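I put off buying a personal safety alarm for years, mostly because the ones I'd seen looked like something off a kid's backpack. Then in August my building had two break-in attempts in the parking garage and I finally ordered the Mundora clip-on, the one with the pull pin and the phone app. I've been carrying it for 14 weeks now, so I feel like I can say something useful about it.

First, the noise. Wow. I set it off in my kitchen the evening it came (not smart, don't do this indoors) and my ears rang through dinner. My neighbor down the hall texted to ask if I was okay, which was sweet and also a pretty good test! The pin takes a real tug to pull out, so it has never gone off in my purse. My old Tallgate whistle alarm used to go off if I so much as looked at it. 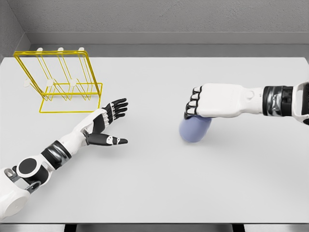
The app is where I get a bit grumpy. You can add up to 3 contacts and it sends them your location when the pin comes out. Fine, great. But setup took me most of a lunch break, and my sister never got the confirmation text, so I had to delete her and add her again. After that it worked every time we tried it. There's a paid plan that stores your alert history, in case you ever need it for a police report or a protective order, and I do think that part should be free. If somebody is being followed home, she shouldn't have to dig out a credit card to keep a record of it.

Battery is good. I've charged it twice. The little light turns orange when it's low, and I'd love a buzz or something too, because it lives on my bag strap where I can't see it.

Now the price. I paid $175 for a set with two alarms and a year of the plan, and that's a lot. The D'Amico one my coworker carries cost her way less and is nearly as loud, but it has no app at all, just the siren. If you only want noise, get that one and spend the difference on a decent self-defense class. I took a weekend one at the community center and learned more in a morning than any gadget has taught me. 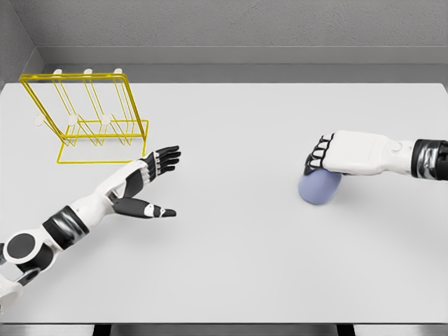 Yellow rack with white caps along the top rail.

Would I buy it again? Yes, I think so, mainly for the walk from the late train. The clip is sturdy, the pin goes back in easily, and I like that my sister gets a ping. I'm taking off a star for the app setup and the history thing. I wrote to customer service about both and got a polite reply the next morning saying they'd pass it on, so we'll see. Oh, and get the gray one, the white shows every smudge.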